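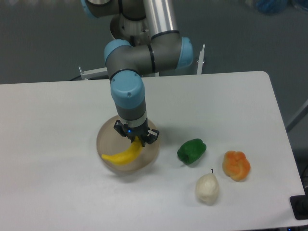

Home > Play Kitchen & Pretend Food > Storage and Care

How do you keep play food from taking over the table?

Posted by Paraschiva Stoica, 40 posts

Hello everyone! I've been reading this board for ages and finally have something to ask. We have a white table where the play food gets sorted, and I've been using a round see-through dish, a sort of tan brown, as the fruit bowl. It's nice and low, so little hands can reach in, but it fills up so fast! The yellow banana goes in, then the peppers (a green one and an orange one, the bumpy one), and by the time we get to the white pear there is hardly any room left and something ends up under the couch. Should I get a deeper bowl, or split things up somehow? I'd love to keep the dish if I can, I'm fond of the color. Also, any tips for cleaning it all would be very welcome.

plostania_mom

Keep the dish! I'd make it fruit only, so banana and pear, and give the peppers a little basket of their own. My two loved having a "vegetable stand" at one end of the table and a "fruit stand" at the other, and they'd walk back and forth shopping until supper was ready (and often well past it). For cleaning I use a cloth with warm water and a drop of dish soap, then leave everything on a towel overnight. Check for a seam or a hole before you dunk anything, though. We had a hollow lemon that dribbled for a week.

Pukus

deeper bowl. done

Spanos_at_home

I'd go gently on the deeper bowl, Paraschiva. We tried one and the kids just tipped the whole thing out to get at whatever was on the bottom. What worked at our house was putting out only a few pieces in the morning and keeping the rest in a shoebox on the closet shelf, then trading them in August when school supplies took over the table anyway. The pear came back out after a month and you'd have thought it was a birthday present!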